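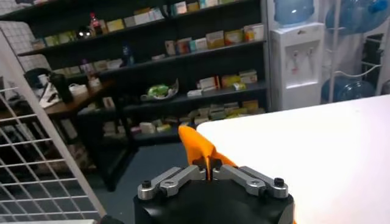 The Drornton is a table. It has a flat white top, straight edges and gray legs, and it has been in our catalog longer than most of the things that were supposed to replace it. People buy it for folding, packing, sorting, wrapping and, in one case we were asked to quote for, a very serious model railroad. In the stockroom at Brurnside it stands within sight of the tall dark shelves, the ones loaded with little cardboard boxes in every shade of pastel and a bottle with a red cap, and we mention the shelves only because that is what a table is up against. Give small boxes a flat surface at waist height and they will move in by Friday. The Drornton gives them the surface. Keeping them off it is your department.

Home Tables Shelving Racks Packing Delivery Returns Contact

DRORNTON WORK TABLE, WHITE
Sold and shipped by Bauerfeind

We could tell you the Drornton will change the way you work. It won't. It'll hold your work up off the floor, and it'll go on doing that while you're at lunch. There are no cup holders. There's no app. An earlier version came with a clip-on tray, which everybody removed and put in a drawer, so we stopped sending it and the price went down a little.

What you do get is room. A T-shirt laid out flat takes more space than you'd think, and a T-shirt being folded takes more again, what with the sleeves going out sideways and the elbows of whoever is doing it. On a kitchen counter you end up folding around the toaster. On a desk you fold around the keyboard, and sooner or later you fold the keyboard in. 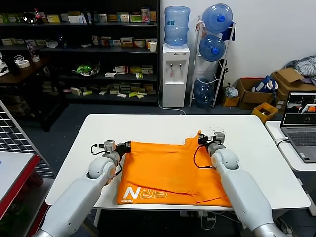

Words: Lorna Pettibrew, catalog writer and part-time packer
November 28, 2024

I fold on one of these most weeks, so I have opinions about it. In August we had a run of about 600 shirts to get out of the building, and I did a good share of them standing at a Drornton with the radio on. By the second day I had stopped noticing the table, and I can't say that for the radio.

Orange on white is a combination I'd recommend to anyone learning to fold. You can see the whole outline of the shirt, and a sleeve that has wandered off has no place to hide. White shirts on a white table are another matter. You'll want good light, or patience, or a sheet of brown paper underneath.

The white top is also where I should come clean about lint. It shows. So do threads, specks, crumbs and whatever fell off the last thing you unpacked. Our customers are split on this. Some of them want a surface that tells on them, and some of them would like to be left alone. If you're in the second group, the Korneck bench on the next page comes in a dark finish and keeps its mouth shut. For clothes I'd still take the white one. I want to find the crumb before it goes in the bag with somebody's shirt.

How I fold a T-shirt on it, for those who asked:

Lay it face down, neck away from you, and smooth it with your forearms. Hands alone leave ripples. Bring one side in to the middle, sleeve and all, then turn the sleeve back on itself. Same again with the other side. Fold the bottom up to just short of the collar, then once more if it's going on a shelf. Flip it over. If there's big lettering on the front, decide now which part of it you want showing, as half a word on a folded shirt can say almost anything.

Ignore the creases that run across the body at this stage. Pressing them flat with your palm does some good. Sighing at them does none.

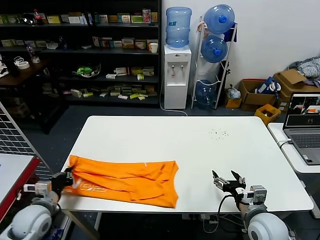
The other thing I'd tell you is to put finished shirts somewhere else. I know the table has the space. It will go on having the space right up to the moment you turn around with a fresh armful and there's no place to set it down. Get a second surface, even a small one, for the tape and the scissors and the odds and ends. A side table is fine. So is a cart. A laptop with the order list on it ought to have its own table too, and I'd keep the two tables close enough that you can read the screen without walking.

Cables deserve a word. The Drornton has no cable tray. If you run power to anything on top, bundle the slack and keep it underneath, well in from where your feet go. We sell ties for this. You probably have some already, in the drawer with the clip-on tray.

It also pays to think about what's along the wall behind you before you pick a spot. Water coolers, spare jugs, racks and bags all want the same strip of floor, and people will keep coming over for a drink no matter how busy you look. Leave them a path. I once set up square in front of a cooler and got to meet the entire building.

THE PLAIN FACTS

Top: white, flat, rectangular
Legs: gray
Rated load: 96 pounds, spread out. Please don't stand on it to reach the shelves.
Assembly: 2 people, one of whom should be willing to lie on the floor
Delivery: 4 working days from the Brurnside warehouse
Returns: unused and in the box. "Used once" is used.

Cleaning is a damp cloth and a little dish soap. Dry it before you put fabric on it. Marker comes off if you get to it the same day; marker that has been there all winter is part of the table now. Don't use scouring powder, and don't cut on the bare top. A mat costs very little and we stock those as well, under Packing.

Feet are adjustable for bad floors. Turn the table upside down to do it, or hold up a corner with your shoulder like the rest of us.

READER COMMENTS

foldinginthebasement
Bought one for laundry and my husband asked why we needed a "work" table for that. He has since been given a turn at it. Good height for me, a bit low for him.

tallpaul_k
Seconding the low thing. I put mine up on blocks. Would pay extra for longer legs if anybody at Bauerfeind is reading.

Bauerfeind Customer Desk
We are reading. Longer legs are being looked at for the spring catalog. Please check that your blocks can't slide.

quiltsandsuch
Does the white yellow over time if it's next to a window? My last one (different make) did, in a stripe.

dot.in.shipping
Mine's been by a south window a couple of years and I haven't seen any stripe. I do keep a cloth over it on weekends, so maybe that helped. The forearm smoothing tip is good, by the way, been using my hands all this time.

quiltsandsuch
Thanks, ordering one. And a mat.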